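Morning checks on the Flirness cell, June. Biljana Nikolovski here, coffee in hand!

- [x] **E-stop** – pressed it, everything dropped out, reset fine.
- [x] **Gripper fingers** – wiped down, no play in either.
- [ ] **Wrist screws** – one felt soft, so I want the small torque key back from Dervishi before I sign this.
- [x] **Rack** – switch at the top, server right under it, both tight on the rails.

Padded mailers are still the fiddly ones (they crumple however they like), so I've left the speed at 9 for now.

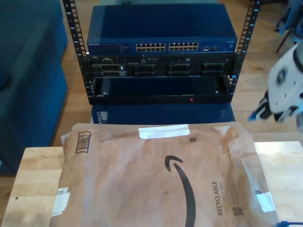
Mateja Bošković wants it lower until the wrist is signed off, and asks for the grip test to be run again at 100 cycles afterwards. Fair enough, I'll do it after lunch.

- [ ] **Grip test** – to do.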